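Minutes of the house meeting, Peda House

Wednesday, January 1, 2020, held in the downstairs lounge. Start delayed until everyone who had been up late could find a chair.

**1. Minutes of the December meeting**

Agreed, apart from the line saying the kettle question was "settled". It was not settled. Wording changed to "left alone for now".

**2. Money**

The house account stands at £797. The meeting was pleased by this until reminded that the Khoury bill for the boiler service hasn't come in yet. Nothing to be spent before it does, with the exception of light bulbs.

**3. Kettle**

Left alone for now.

**4. Guest bathroom, first floor**

This took up most of the evening, as bathrooms do. Two guests from the Wiltura booking had written in to say the room was "full of character", and the meeting spent some time deciding whether that was a complaint. The vote was 8 to 2 that it was.

Points raised:

- The black tiles are staying. A proposal to replace them was made, priced and withdrawn within the same minute. They do show every splash, and the white grout wants a proper going-over with a small brush.
- The telephone on the wall. One member asked who, in the whole history of the house, had taken a call in there. Another said that removing it would leave a hole in the marble, and holes in marble cost more than telephones. It stays.
- The counter is to be kept clearer. Bottles should stand up. Towels should be folded and put in one stack, with the cup somewhere a person can find it.
- The Vulura descaler was praised by those who had used it and doubted by those who had not. 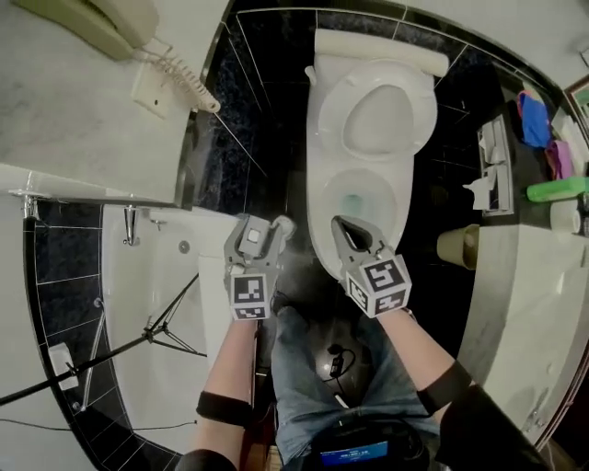 The lid is to be put down after cleaning, and the small bin by the counter emptied at the same time, whether or not it looks full. Tissues are to be topped up before they run out. It was suggested that the grab bar along the bath be wiped as well, it being the one thing in the room that people are certain to touch. Agreed with no discussion, a first for this item.

The cleaning rota will go back up on the kitchen door. The last one lasted 16 days before somebody used it for a shopping list.

**5. Any other business**

A request for a second doormat. Deferred until the first one has been found.

Someone asked if the meeting could be moved off New Year's Day in future. Carried unanimously, with groaning.

**Actions**

- Grout brush to be bought (see item 2 - it counts as a light bulb)
- Rota to be rewritten, in pen
- Reply to the Wiltura guests, thanking them for the character remark
- Doormat: keep looking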